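Where Do the Clothes Go? Laundry, Floors and Storage in Shared Student Housing

Project report, Intro to Research Methods
Group: Young-sook Seok, Zdzisław Malinowski
Submitted March

Why this topic

Started as an argument. Zdzisław said people in shared apartments have too many clothes. Young-sook said the clothes are fine, the problem is laundry. We had to pick something by the deadline so we picked that.

The question we wrote down in week one: what happens to a piece of clothing between the dryer and the next time somebody wears it? Most of what we found to read stops at the washing. Water use, detergent, energy. Not much on the part after, where things sit.

What we did

Three parts. A short survey, a clothing log, and a few interviews.

The survey went to residents of Tollow, a block of student apartments near campus with shared laundry rooms on the ground floor. We put a flyer up by the machines and a link in the residents' chat. 76 people filled it in. It took a few minutes, mostly tick boxes, with one open question at the end ("Describe where your clean clothes are right now").

The log was more work. 7 people kept it for 10 days. Every time they moved an item of clothing from one place to another they wrote down what it was, where from and where to. Dryer to bag. Bag to bed. Bed to chair. We ended up with 1,039 entries, which Young-sook typed into a spreadsheet by hand because most people used the paper version. Next time, no paper version.

Interviews were with log keepers only, in their own kitchens or in the library cafe. Notes, no recordings. Names of participants are left out.

What the survey said

Most people do laundry once a week or less. Evening is the most popular time, after 8 p.m., and people also complained the most about that time because everyone goes then.

Folding was the split. A lot of people said they fold "sometimes" and then in the open question it became clear that sometimes means shirts for work. Socks and underwear almost never. One answer just said "in the bag, it's a good bag."

We asked if people had enough storage. The majority said no. But when we compared that to what furniture they said they had, there wasn't much of a pattern. People with a closet and a dresser said no about as often as people with a closet only. We expected a clear difference and didn't get one. Could be the way we asked. "Enough" is a bad word for a survey, our instructor warned us about it and we left it in.
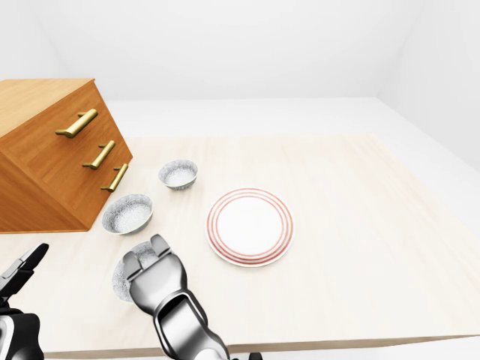

6 min read

The drawer problem

This was the most interesting part for us so it gets its own section.

In the log, drawers were where clothes went to stop moving. Once something got into a drawer it usually stayed there for the whole period. Things on chairs, hooks and beds moved constantly, and were worn again and again. So there were really two wardrobes. The moving one, small, always out. The still one, bigger, put away.

We started calling these the "live pile" and the "archive" in our notes and it stuck. One log keeper wore the same two sweaters in rotation the whole time and had a full drawer of others. When we asked about it in the interview she said she forgets what's in there. Another said the bottom drawer is for summer, then thought about it, and said it was probably also for things that don't fit.

Position seemed to matter. Top drawers got opened, lower ones hardly ever. Everybody who had a dresser kept underwear and socks on top, and that accounts for most of the drawer movement we recorded. Without socks the drawer numbers nearly vanish. We went back and forth on whether to take the socks out of the analysis. Left them in, they're clothes.

Sticking drawers came up too. Two people said they avoid a drawer that's hard to pull. One had written to the housing office about it and then gave up and put her books in it.

The chair

Everyone has the chair. Desk chair, kitchen chair, in one case a folded drying rack that was never unfolded for drying. It holds clothes that were worn once and aren't dirty enough to wash. Nobody in the interviews felt bad about the chair until we brought it up, then they all apologized for it, so that is probably a problem with our interviewing.

We think the chair is doing a real job. There's no official place for half-worn clothes in a normal room. A closet is for clean, a hamper is for dirty. In the log, jeans and hoodies made up most of the chair entries and they came off the chair and back onto a person the next day or the day after.

Zdzisław wanted to test whether hooks would reduce the chair. We gave one log keeper a set of hooks for the last few days. She hung a towel and a tote bag on them. The chair stayed the same. One person is not a test, we know.

Laundry room stuff

Not our main question but people wanted to talk about it. The machines at Tollow take payment through an app called Trusto and a lot of the open comments were about that (the timer says done when it isn't, or the other way round). It's relevant a little: if you don't know when the load finishes, you come back late, and late loads were folded less often. In the log, loads collected right away were much more likely to be put away the same evening. Loads collected late went in the bag and stayed in the bag.

There's also no table in the laundry room. Several people said they would fold there if there was somewhere to fold. That's our one practical recomendation and it's cheap: a table.

What went wrong

The flyer was by the machines, so people who take laundry home to their parents are probably missing from the survey. We only noticed when one of our own roommates said he'd never seen the flyer, and he never goes down there.

The log changed behavior. Two log keepers told us they put clothes away more than usual because writing down "bed to floor" was embarassing. So the real live pile is likely bigger than ours.

We didn't define "item" well. Is a pair of socks one item or two? We said one after the first day, and then had to fix the first day's sheets.

We also wanted to compare with families and ran out of time. Interview notes for one family exist, Young-sook's aunt, not used here.

Findings, short version

Clothes that are visible get worn. Clothes in lower drawers mostly don't. People say they need more storage but what they own doesn't predict that very well. Half-worn clothes need a place and the chair is that place. Speed of pickup from the dryer matters more for folding than how much somebody says they like things tidy, at least in our log.

If we did it again

Longer log, on phones. Ask about the last load somebody did instead of what they usually do. Ask about drawer height properly, which drawer, how often. And do it in two seasons, since half the answers in winter are about coats and we had nowhere to put coats in the form.

Who did what

Survey and data entry: Young-sook. Log sheets, interviews and the hooks: Zdzisław. Writing: both, mostly the night before. Survey questions and the blank log sheet are in the appendix, handed in separately.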